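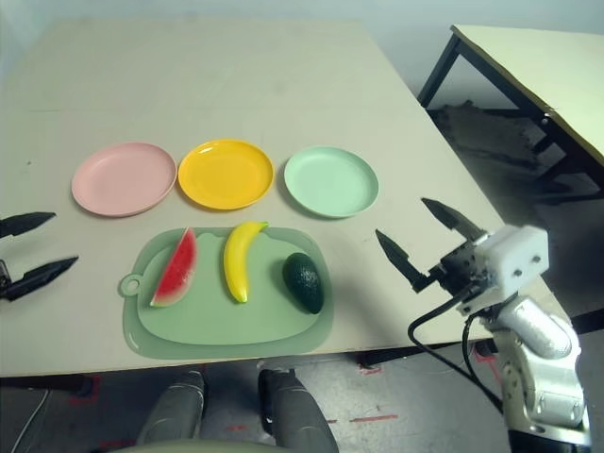
Search this forum Enter keywords
Reading time: 2 minutes

Limescale in combi boiler, softener or inhibitor?

arkden_pete
Water here tests very hard. The plate heat exchanger on our combi has been descaled twice and hot water flow at the kitchen tap is poor again. Quotes so far: Ledside want 1,000 for a twin-cylinder softener, fitted. Acheampong suggest an electronic inhibitor on the rising main and a new exchanger. Which would you fit?

grommet
Softener. It takes the calcium out by ion exchange. An inhibitor leaves it in the water and is meant to stop it sticking. Keep one unsoftened tap for drinking.

Wurkum_wet_side
Disagree. Check the hot water setpoint first. Scale forms far faster above 60 degrees and plenty of combis are left at the factory setting. Drop it to 50 and fit a phosphate dosing pot on the cold feed to the boiler. Cartridges want changing every six months.

grommet
A dosing pot does nothing for the shower or the kettle.

Wurkum_wet_side
He asked about the exchanger.

tallowfield
Read the boiler manual before softening anything. Some makers won't have softened water in the heating circuit, so the filling loop has to come off ahead of the softener – ours didn't, and the whole lot was repiped. Total bill 2,000.

arkden_pete
Setpoint was 62. Now at 50. The filling loop is under the boiler, so it would need its own hard feed. Ledside didn't mention that.

grommet
Then ask them. It's a tee and a length of 15 mm pipe. Still cheaper than an exchanger every other year.

Wurkum_wet_side
Also clean the inlet filter. Low flow isn't always scale.

arkden_pete
Filter had grit in it. Flow slightly better, not right. Will get the exchanger descaled again in December and price the dosing pot.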